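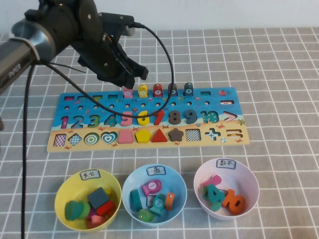
A toy library is to open in Jonness in July, lending puzzles, games and building sets to families with children under seven.

The library will run from the ground floor of the former Cokasport shop, which has stood vacant for three years. It starts with a stock of 700 items, most of them given by households in the town and the rest bought with a grant from the district council.

Membership will cost £14 a year for each family. Members may take home up to three toys at a time and keep them for 33 days. Childminders and playgroups can join at the same price.

Dinesh Debnath, who will manage the library, said number and counting toys had been the most requested in a survey of local parents.

"Children grow out of these things quickly," he said. "A puzzle that is too hard in spring is too easy by Christmas, and that gets expensive."

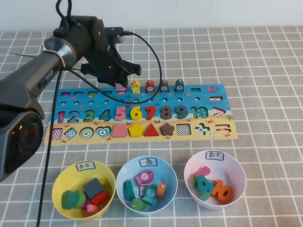
Toys will be checked for missing pieces and cleaned each time they are returned. There will be no charge for a single lost piece, but families may be asked to pay towards a replacement if a set can no longer be used.

The library will open from 10am to 3pm during term time. Application forms are available at the Drunura Road health centre.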